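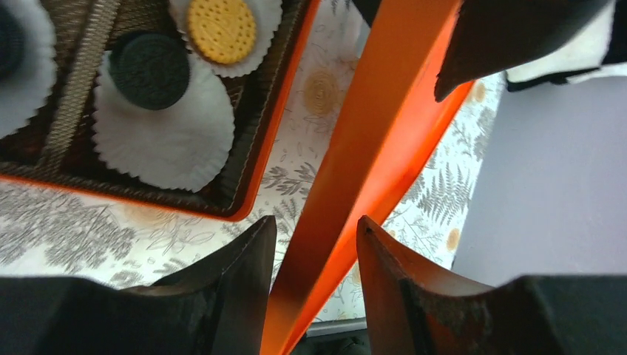
Jotside Neighbors Forum > Town Government > District seats question on the November ballot

porchlight_mom
Posted 18 Aug 2022

Hi everybody, I hope your tomatoes are doing better than mine. I've been reading up on the question we're getting in November, the one that would stop electing the whole council townwide and give us district seats instead, and I keep going back and forth on it. We've been in Cestareck for 14 years and in all that time I can't remember one council member living on our side of the creek. Every time the bus route or the culvert on our street comes up, we get a very polite hearing and then it goes to the bottom of the pile. So my heart says yes. But then I look at the draft map and half of Cestareck is stuck in with the lake houses and I wonder what we'd be getting for our trouble. Has anyone been to one of the info nights at Ó Gríofa Hall? Did they say whether the map is final?

millrace
I went to the first one. The map is not final. If the question passes, the council has to hold hearings and adopt the lines by ordinance the next spring. The draft is only there so people have something to look at, which I think was a mistake, but that's me. I'm a no, by the way, and I've said so on here before, so you can weigh that however you like. Right now I get to vote for every single person on the council, and they all have to care at least a little what I think. With districts I get one, and if that one turns out to be a dud I'm stuck with a dud for four years.

creekside_dad
millrace, I always enjoy your posts, and I've got to disagree with you all the way down on this one. They all "have to care" about you now, sure, but they all live within a short walk of the marina! Look at the spring election. Our precinct went 131 to 98 for the candidate who lost townwide, and it was the same story the time before. You can't tell me those 131 people have somebody on the council who picks up the phone for them. I'd take one dud who lives on my street over a whole row of nice folks who've never driven down it. 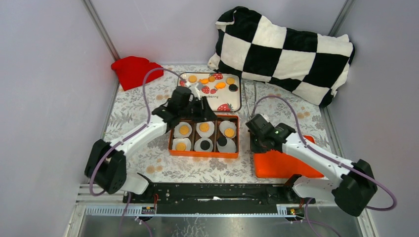 Orange tray on the flowered tabletop, white strawberry tray behind it.

slowtraffic
Long time reader, don't post much. My sister's town out west switched to districts years ago and what she tells me is that the first couple of elections were lively and then it got hard to find anyone to run. Her own district has had an unopposed race more than once. It worries me a bit here because we already have trouble filling the ballot, and you're going to be asking for candidates out of a much smaller pool. I haven't made up my mind. I'd feel better about a mixed setup, with most seats by district and a few left townwide, but I gather that isn't one of the choices.

millrace
It isn't. It was talked over in the spring and dropped. I would have voted for the mixed version, and I said that at the microphone, for all the good it did.

porchlight_mom
Oh, I wish they'd kept that one, I really do. Thank you both. slowtraffic, the bit about unopposed races is something I hadn't thought about at all, and now I'm going to be thinking about it while I do the dishes.

taka_street_regular
Chiming in from the lake side, please be gentle :) I don't think we're all as cozy with the council as people across the creek imagine. There are plenty of renters on Taka Street who feel just as ignored as you do, and I've sat through meetings about our storm drain that would make you weep. What I'd ask people to read is page 3 of the town clerk's explainer, the section about filing. The number of signatures to get on the ballot would go down quite a lot for a district seat. Knocking on doors in one neighborhood is something a person with a job and kids could manage. Doing it for all of Jotside is a lot to ask, and I think that answers some of the worry about nobody running.
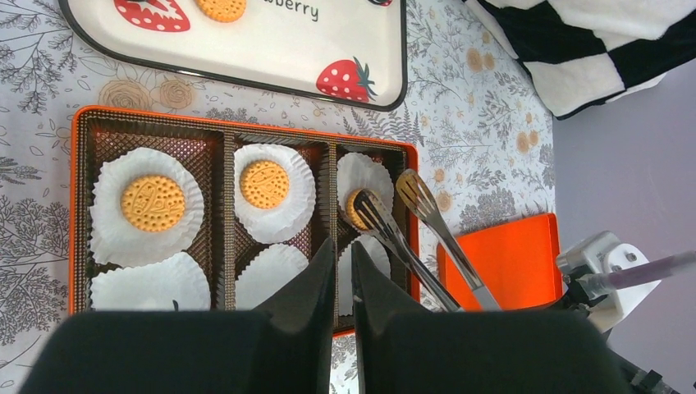

Orange box on the fern and rose tablecloth, tongs over to the right.

slowtraffic
That's a fair point about the signatures, and I missed it when I read through the first time. I'll go back and look.

millrace
I'll grant the signatures. I still think fewer signatures could have been done on its own without carving up the town, and I'd have signed up for that in a heartbeat.

creekside_dad
We've been asking for that since before my kids started school, neighbor. At some point you take the thing that's on the ballot. Anyway, the next info night is at Ó Gríofa Hall again, doors at 6:30, and they're supposed to have the big version of the map up on the wall. Use the side entrance, the front steps are still torn up.

porchlight_mom
I'll be there, and I can fit two more in the car if anyone from the Cestareck end needs a ride. Message me by the weekend. And millrace, come sit with us, even if you're still a no!

millrace
Save me a seat on the aisle. Still a no.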